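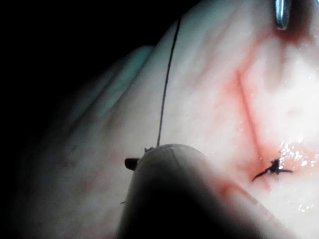
Looking After Kitchen Knives Without Making a Chore of It

I put off learning to sharpen my own knives for years. We had a drawer full of them at the old house in Brurkham, all dull as butter spreaders, and every time I wanted to slice a tomato I reached for the little serrated one and sawed away until there was juice all over the counter. If that sounds like your kitchen, pull up a chair, because this is easier than the fancy shops make it look!

First, figure out which knives you really use. For me that's a chef's knife and a small paring knife, and those are the 2 I keep properly sharp. The rest get attention when I'm in the mood (usually some rainy afternoon in February).

For a stone, start with a medium one, 1000 grit or close to it. I also have a 3000 grit stone for finishing, a Staniforth I found at the Ramitz flea market with the box still taped shut, and I love it, but you can get a perfectly good working edge without one. If somebody has chipped the tip on a frozen chicken, you'll want something much coarser. I keep a 200 grit stone for those sad occasions, and it eats through steel in a hurry, so go gently.

Soak the stone if the instructions say to. Some want ten minutes in water and some only want a splash. Set it on a folded damp dish towel so it stays put, and lay the knife nearly flat, then lift the back of the blade until you could slip a couple of stacked coins under it. Push the edge away from you with light pressure, as if you were trying to shave a thin slice off the stone. Keep going until you feel a faint roughness along the opposite side when you brush your thumb across it (across the blade, please, never along it!). Then flip the knife and do the other side the same way.

My early trouble was pressing too hard. I came back in with sore wrists and a wobbly edge and blamed the stone. Slow down, put some music on, and let the grit do the work.

Rinse the knife, dry it right away, and try it on a sheet of newspaper or a ripe tomato. Wipe the gray sludge off the stone and let it air dry on its side before you put it back in the box. Mine went in damp once and smelled like a pond until spring.

Between sharpenings, a few strokes on a honing rod will carry you a long way. Stick with wood or soft plastic cutting boards, and keep good knives out of the dishwasher, where they knock against the forks. I store mine on a magnetic strip from Brela, screwed to the side of the cabinet up where the grandkids can't reach. Put the knife on spine first and roll it down onto the strip, and do the reverse when you take it off.

Next time I'll get into scissors, which I do a little differently, and that old potato peeler everyone keeps asking about.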